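Notice to Residents of the Lower Terraces

The Office of Tenancies at Tretesside informs all residents of the Lower Terraces that the water will be returned in March. Residents are asked to read this notice in full and to keep it in a dry place above the height of the door handle.

The water was removed fourteen years ago under an agreement with the parish of Hattar, which required it for a festival. The agreement provided for its return in the same quantity and at the same temperature. Hattar has met the first condition. The second remains under discussion, and residents may find the water somewhat colder than they remember it.

Households that were in occupation before the removal will know what to expect. Households that arrived later are advised that the Terraces were designed with the water in mind. The rings set into the walls beside each front step are for boats. The long hooks in the upper hallways, which many tenants have used for coats, are for oars. Coats should be moved by the end of February. The Office regrets that it did not explain the hooks at the time of letting.

A survey of the 300 dwellings was completed in the autumn. In 23 of them the surveyors found that the ground floor was still listening for the water. This condition is known from the old records and is not dangerous. The boards lean slightly toward the river, and a marble placed on the floor will roll to the east wall and stay there. Tenants of these dwellings should not attempt to correct the lean. It will settle without assistance once the first tide has been in.

Ground-floor tenants may apply for a room upstairs. Applications will be considered in the order in which they were first thought of, and the Office holds a record of this. One tenant in Ekel Row has written to say that she first thought of it as a child, in another town, while looking at a picture of a staircase. Her application has been placed first. She has been given the room with two windows.

The Office has also received letters asking whether the water will remember the residents who left. The Office is not able to answer on behalf of the water. It can confirm that names were read aloud at the river wall on the evening of the removal, at the request of the families, and that a copy of the list traveled with the water to Hattar. The copy came back last month. It has been folded and unfolded many times, and five names have been added at the bottom in a hand that the Office does not recognize. Families who wish to see the list may do so at the front desk between nine and noon.

Kitchens require separate attention. Under the Dretomeo Rules, which governed the Terraces before the removal and will govern them again, every household must keep one large pot on the counter overnight, uncovered, until the water is fully in. The pot is not to be used for cooking during this period. If it is found in the morning to contain water, the household should note the level, say good morning, and pour the contents out at the front step. If it is found to contain anything else, the household should send for the Office.
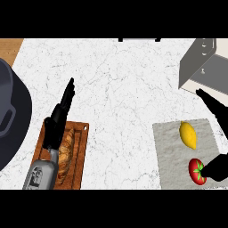 Large pot on a marble counter.

Residents have asked what is meant by "anything else." In the years before the removal, the Office was sent for on a small number of occasions. The register gives a key, a quantity of sand, and a child's shoe, which was claimed the same day by a man of seventy. He asked that the matter not be written down at length, and the Office of that time respected his wishes.

The bell at the river wall will be rung once when the water reaches the lowest step and again when it reaches the third. No bell will be rung after that. Residents should then open their front doors and stand to one side.

Rents are unchanged.

Issued by the Office of Tenancies, Tretesside, for display in all stairwells.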